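Skilivwood News, Editorial, Around Town

So Jullico Is Closing Its Comments. Fine, I Guess?

Okay, so I opened Jullico at breakfast and found out the neighborhood pages are losing their comment sections at the end of June. All of them! Ours has 2,471 members, and I'd bet most of them only ever came for the arguments under the bus schedule posts (guilty).

The company's notice runs to 27 words. I've written longer notes to the mailman. You can still post and you can still tap the little heart, but if you want to tell someone they're wrong about the Badawi Street parking, you'll have to do it in person.
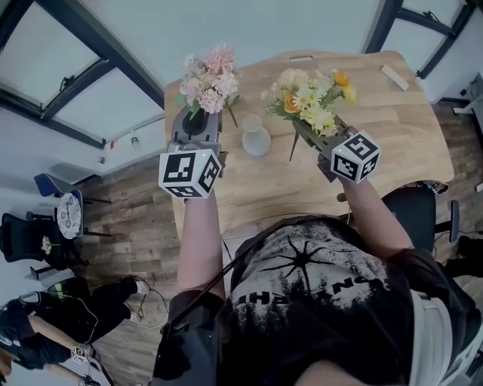

Where Everybody's Going

A bunch of folks have already moved over to Jeder, and the Skilivwood group there hit 945 people by noon. I joined too, and I'll admit it's kind of nice — posts show up in order, and I read a whole thread about storm drains without one ad. You get 12 replies a day and then it shuts you off until midnight. I used mine up before lunch. If you want your old comments from Jullico, save them before the end of the month.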